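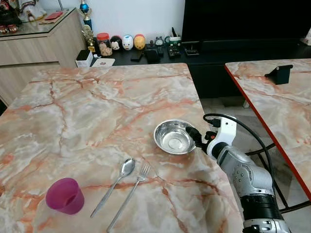
One of the arms at the practice table, with the steel bowl, a spoon and fork, and the pink cup.

December 12, 2024

I have been meaning to write about the arms at work since July, when they started with us, and every time I sat down to do it I ended up making tea and reading something else instead. So this will be long, and I'm sorry in advance!

For anyone new, I work in the dish room at Ellero, which cooks and serves lunch for the offices up the hill. We do 800 trays on a busy day and more than 600 on a slow one, and every one of those trays comes back to us with a bowl and a cup and cutlery on it (and napkins, always napkins, stuffed into the cups). For years my job was the clearing line. You stand, you grab, you sort, you stack. I was fast at it and I was proud of being fast, even when my wrist had other opinions.

We have three arms now. They take the bowls and cups off the trays at the first station, and we take everything else. Bowls they are good with, because a bowl has a nice rim to go for. Forks and spoons are another matter. When two of them lie close together the arm will hover and think about it for so long that you want to reach over and do it yourself, and for the first month we all did, which meant the thing stopped dead every time and somebody had to go and press the green button.

What has changed for me is mostly the middle of the day. I used to finish lunch service with no idea what I'd been thinking about for two hours. Now I walk between the stations, fix what's been dropped, and talk to people, and I've learned to set out the practice table and try new dishes on it before they go on the line. The kitchen wanted to switch to a different soup bowl in the fall and they asked me first, which had never happened in my life.

It isn't all rosy. We were promised the same hours and we have them, but two people who left over the summer weren't replaced, and the early shift feels thin and quiet without them. I miss the racket, a little. I also got a raise, a small one, and spent it on new shoes.

My wrist is much better, thank you to everyone who asked. Next week we try the big serving platters, and I'll let you know how that goes.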